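Let the kids lay the table
Dec 6, 2018
Rosângela Leite

Quick one as I have marking to do and the bus from Triritley was late again.

The Relbridge schools robotics day has put out its list of tasks for next year and once again it's stacking blocks and pushing a ball into a goal. Same as last year. Same as the year before that, if you leave out the colour of the blocks. I think this is a mistake and I've told the organisers so, twice, and now I'm telling you.

Blocks are easy to score. I do understand that. A judge with a clipboard can look at a tower and write down a number in 2 seconds. But a block is the same all the way round, it sits flat, it's as wide as the gripper wants it to be. My lot in the Thursday club had block stacking sorted by half term and after that they were just shaving seconds off. Good practice at shaving seconds. Not much else.

So we stopped. We do cutlery now. Spoons, chopsticks, whatever comes in from home. Pick up one, put it down where it belongs, go and get the next. Sounds like nothing. It is horrible.

A chopstick is thin and it rolls. Get hold of it near one end and the other end swings. Two lying close together and you've got to go for one without knocking its neighbour, and when they cross, well, which is on top? A five year old just knows. The students had an argument about it that lasted most of a session and I let it run, becuase it was the best argument we've had all year. Then there's spoons. Shiny, so the camera sees the ceiling light and not much spoon. Head heavier than the handle. Pacheco, our oldest arm, still drops them bowl first.

We also do it by hand before we let any arm near it. One student holds the gripper, does the job slowly, and the others watch and write down what she did. Every time, they find she did something she didn't know she was doing - a little tilt, a little push against the mat to get the stick to stand up. You don't get that from a block. I'd say that half hour teaches more about robots than anything else on the timetable and it needs no code at all.

The complaint I get back is always marking. How do you mark a laid table. Fine, here is how. So many points for each piece in the right place, fewer if it's crooked, none if it's on the floor. Four minutes on the clock. A parent could do it. I offered to write up the sheet for them in May and heard nothing.

The other complaint is money, and that one annoys me more. Blocks from the official kit, the Plurkitz one, all the same, all sealed in a box, and every school has to buy it to enter. Spoons are in a drawer. The small schools that can't stretch to the kit could enter tomorrow with what they have at home, and some of them have very good students.

I'm not asking for the blocks to go. Keep them for the first years, they need somewhere to start. Just give the older ones one task that looks like something a person would want done in a kitchen. 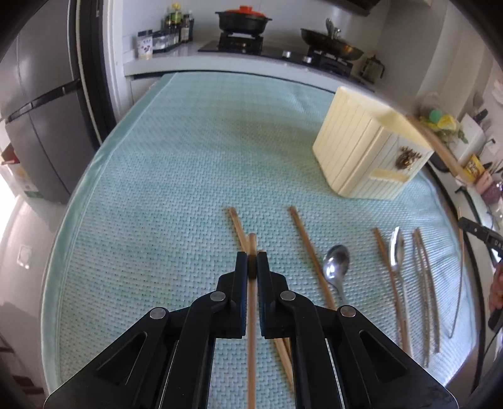
If your school is entering and you agree with me, please write to the organisers before the list is fixed. Short is fine, they do read them. And if anyone has spare chopsticks, the club will take them, we break a fair few.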